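Arneck Swap Shelf - Questions We Get

What can I leave?
Anything clean that one person can carry. Up to 12 items a visit.

Do you take mattresses?
No. We took one in July and still talk about it.

Is there a fee?
Five dollars a year, which mostly buys tape.

Can I hold something for later?
For a day, with your name on it. "Mine" is not a name.
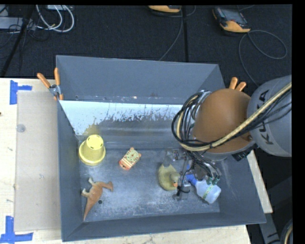
Small stuff goes missing in deep boxes, so please bring it in something wide. A big metal bin with sloping sides is about right, with the items spread out on the bottom where people can see them.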